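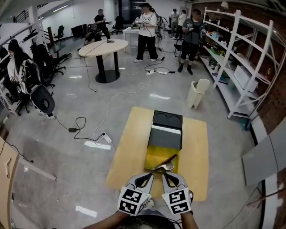
7 min read

Weather routing for small boats: what did we pay for?

Notes for the talk at Curnton Sailing Club, 05/08/2021
Osamu Sakamoto

These are the notes I spoke from, tidied up a bit for people who asked. Where it says SLIDE there was a slide. I wandered off the notes in the middle and I haven't tried to rebuild what I said there.

OPENING

Thank the club for the room. Ask who has routing software on board. Ask who has used it past the first night of a passage. Leave the hands up long enough for people to look round.

I'm not a meteorologist. I navigate on Huanca, she is an ordinary cruiser-racer with tired sails, and there are five of us when everyone turns up. We are mid-fleet on a good day. I say this early so that people with proper race boats can discount what follows as much as they like.

I came to this as a sceptic and I still am one, though about slightly different things than when I began. I used to think the weather forecast was the weak part. I now think the weak part is the boat you've described to the computer, and after that the person reading the screen at three in the morning.

SLIDE: the money

We spent £4,000 on this over one winter. That is the Grendeck display at the chart table, the wind gear at the masthead to feed it, the wiring, the Trulteo subscription and a man to go up the mast when the wiring turned out to be the wrong wiring. It does not include the laptop, which I already had.

For the same money we could have had a new number two jib and had the bottom done properly. I want that on the table before we talk about how clever any of it is. The brochure compares having routing with having nothing. The choice for most of us in this room is between routing and a sail.

(Pause. Somebody will say you need both. Agree with them and ask who is paying.)

HOW IT WORKS, QUICKLY

Most of you know this so don't spend long.

You give the program a forecast on a grid. You give it a table of how fast the boat goes at each wind speed and angle, the polars. You give it a start and a finish. It tries a great many courses and hands you the one that gets there soonest. Usually it draws it as a nice thick coloured line.

The line is the trouble. It's drawn with the same thickness whether the answer is rock solid or whether another route half a day to the south would have come out a few minutes slower. If your second-best route is nearly as fast and goes somewhere completely different, that is the most useful thing the program could tell you, and you have to go digging for it.

SLIDE: the polars we were given

When we set up Trulteo I picked our design from the list and it loaded a set of numbers. Clean hull, new sails, flat water, full crew awake and on the rail. I have sailed on Huanca for years and I've never met that boat.

Ours has folding bikes in the quarter berth. She carries water for a week because Dad's generation all ran out once and never forgot it. Upwind in a chop she goes up and down a good deal and forward rather less.

So the program thought we were quicker than we are, and worse, quicker by different amounts in different conditions. If you were simply slow everywhere, the route might not change much, you'd just arrive late at every weather change. But we're close to the numbers on a reach and miles off them upwind in waves. The software kept sending us to windward on the strength of speed we didn't have.

I'd like someone who sells this stuff to say that at the boat show.

THE PASSAGE

SLIDE: chart, 416 miles, our track in blue, the first route in red

Tell this one straight. People like it as a story about the computer being wrong, and it's messier than that.

The race was 416 miles on the course as set. We ran the routing the evening before, then again in the morning with the newer forecast. The two routes disagreed. The evening one went offshore for a shift, the morning one stayed in along the coast. I went with the morning one on the grounds that it was newer.

Is that a good reason? I've asked a few navigators since and got different answers. Newer is often better. But when two runs a night apart disagree as much as that, what they are telling you between them is that nobody knows yet, and I should have sailed something in between until it became clearer. I had a line on a screen and I followed it.

The shift came, later than either run had it. The boats outside did well from it. We did badly, then got a bit back on the tide, then lost it again in a hole that wasn't in anybody's forecast. We finished 2 places up on the year before.

So did it work? Here is where I get annoyed, because I have heard our own crew tell people in the bar that the software was worth two places. Fewer boats had entered. One of the boats that usually beats us had retired with a steering problem. The start was windier, which suits us. I cannot get from that result to a verdict on the equipment and neither can anyone else, and I'd be just as suspicious if we'd finished two places down.

Ask the room: what result would have persuaded us that it hadn't worked? If there isn't one, we should stop quoting results.

SLIDE: what the supplier's page says

I won't read it out. There is a claim about time saved on passage. I looked for how they'd worked it out and, as far as I could find, it's the best computed route set against the straight line, with both boats imaginary. A straight line is a poor opponent. No skipper in this club would sail the straight line into a headland at the turn of the tide.

The comparison I'd want is the routed course against what a sensible navigator with the ordinary forecast and a tidal atlas would have done. I haven't seen anyone publish that. It would be hard to do fairly, I grant them that.

FATIGUE

This bit gets left out of talks about software and it cost us more than the polars did.

By the second night I was looking at the screen far too often. Every fresh forecast meant another run, and each run meant a slightly different line and a conversation with whoever was on deck. I woke the off watch once for a gybe that the next run would have cancelled. I wasn't sleeping because there was always another file coming.

A tired navigator with a lot of data is a worse thing to have on board than a rested one with a bit less. I can't prove that, but I've been both.

What we do now: routing gets run when the new forecast comes in and at no other time. Whoever is on deck sails the wind they've got. Nobody gets woken for a line on the screen unless there's a headland or a tidal gate involved. I've written this on a card and stuck it over the Grendeck so that I have to look at it.

WHAT I'D KEEP

Don't let this part go by too fast, people will think I've told them to throw it all in the harbour.

Planning at home. This is where I've had the most from it. In January I ran old forecasts over the course, evening after evening, and it taught me where the tide matters and where it doesn't. The kitchen table doesn't heel.

Deciding when to leave. If you're cruising and have a free choice of day, running the same trip from several start times is very good value. It's a coarse question and the program is good at coarse questions.

Arrival times, with a large pinch of salt. Ours improved once we slowed the boat down in the settings.

And the wind record. Logging our real speeds has told us more about Huanca than any race result. Most of it isn't flattering. You can do this with a pencil and a notebook, and for the first season I think you should.

SLIDE: before you buy

Questions I wish I had asked.

Can I edit the polars myself, or am I stuck with theirs?
Does it show me the nearly-as-fast routes?
Whose tidal data is it, and how does it behave close inshore?
What happens when we have no signal?
What does it cost in the second year?

That last one caught us. I hadn't budgeted for the renewal and I don't think the price on the front page was meant to make me.

QUESTIONS

Likely ones, with what I think.

Is the free stuff good enough? For day sailing and Channel hops, I believe so. I used free forecasts for years and the mistakes were mine.

Would you buy it again? The subscription, yes, for some months of the year. The display, no. The laptop does the job and I can take it home.

Isn't a navigator's instinct just as unreliable? Very likely. Mine told me to go inshore as well, I should have mentioned that. It's one reason I'm wary of people who set instinct against software and cheer for one of them. We ought to be writing down what we expected before the start and checking it afterwards, and hardly anyone does. I've started. Two pages so far, and the handwriting gets worse as the wind gets up.

If there's time, go back to the chart slide and ask who would have gone offshore. Then ask them whether they would have said so the night before.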